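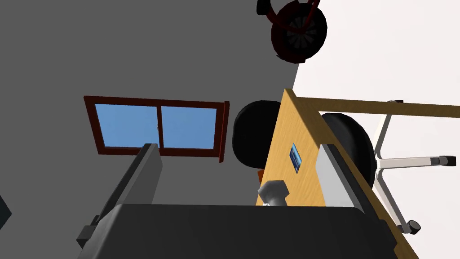
Simulação: parede cinzenta com janela de caixilho castanho-avermelhado.

Quando liguei a Unnur Laxdal, ela pediu-me cinco minutos para acabar um café e acabou por me dar quase uma tarde inteira de conversa. Coordena a área de sustentabilidade da Fuseo, que fabrica componentes para automóveis em Jena, e fala do trabalho com um gosto que se pega — mesmo quando o assunto são caixas de cartão.

"Começámos pelas embalagens, vê lá tu", conta, a rir. "Toda a gente queria falar de motores elétricos e eu andava pelo armazém a perguntar para onde iam as paletes." Iam para o lixo, quase todas. Hoje, 70 fornecedores entregam as peças em caixas retornáveis, e o mais difícil, diz ela, foi convencer os dois primeiros.

Um deles foi a Panagiotou, empresa familiar onde a responsável de compras, Evdokia Raptis, fez contas durante semanas antes de aceitar. "Ela telefonava-me à noite com dúvidas ótimas, daquelas que me obrigavam a ir ver os números outra vez", recorda Unnur. "Devo-lhe metade do projeto, e já lho disse!"

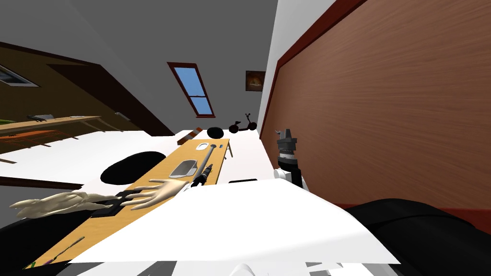 O que falta fazer

Pergunto-lhe pela formação e a conversa volta a ganhar fôlego. Desde novembro, 278 trabalhadores passaram pelas sessões sobre resíduos e consumo de energia, dadas por Achilleas Xenos em grupos pequenos, sempre dentro do horário de trabalho. Unnur insistiu muito nesse ponto.

"Se pedimos às pessoas que mudem a maneira de trabalhar, temos de lhes dar tempo para isso", explica. Falta agora tratar do transporte entre fábricas, que ainda a preocupa bastante — os camiões continuam a regressar meio vazios, e partilhar cargas com outras empresas do setor exige uma confiança que demora a construir. A próxima reunião já está marcada e ela leva, claro, uma lista comprida de perguntas.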